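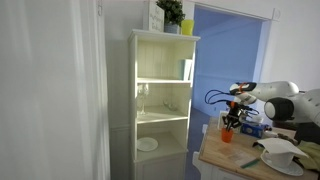 The arm over the orange cup, with the shelving unit at left.

MEMORANDUM IN SUPPORT OF A SECOND ARM

To the Equipment Board, Zadar Institute
From Catrin Jarman, Office of Planning
December

The Board has asked this office to explain why the request for a second arm, declined in the spring, appears again in the winter estimates with the same price and a longer justification. I am pleased to do so.

The price is 2,000 per month on a lease from Zotus, with delivery included. The Board will recall that the competing offer from Bhat was lower by 200. Mr. Uysal has reviewed both contracts and advises that the Bhat offer does not cover the gripper, the cables or the table on which the arm must stand. He further advises that he was not thanked for reading them the first time.

The present arm is assigned to household work. Its duties are to lift cups, to set plates on the shelves, and to put away glasses. Mr. Tapia supervises it from the morning bell until 4 p.m. and keeps the log. I quote one entry in full, as the Board has seen only the summary.

"Cup approached. Arm waited. I asked Dr. Lu whether it was a fault and she said no, it was deciding. Cup lifted at 3 p.m. and set down in the same place."

The Board's reply to the summary was that an arm which takes so long over one cup does not argue for the purchase of another. This office shared that view until the site visit.

I attended with Mr. Hemmin of Finance. We were given chairs by the doorway to the blue room and asked to keep our voices low. Mr. Hemmin had brought his depreciation tables and intended to read them aloud. The arm lowered its fingers toward the orange cup and stopped. Mr. Hemmin stopped also. I do not know how long we sat there – the log does not record it, and Mr. Tapia had put down his pen.

Afterward Mr. Hemmin asked Dr. Lu what the arm did at night. She said that it was switched off. He asked whether it was switched off in that position, facing the shelves, and she said that it was. He wrote this down under Operating Conditions, where it remains.

The revised estimate was prepared by Mr. Hemmin on his own time. Under Purpose, where the form allows a single line, he has entered "Company." I returned the form to him as incomplete. He sent it back unchanged, with his signature moved closer to the word.

This office has considered whether the entry meets the standard set out in the Jikow guidelines. The guidelines require that a purpose be stated, and that it be one the equipment is able to serve. They do not say who must benefit.

The request is therefore forwarded with my approval. Installation would require a second table, to be placed opposite the first.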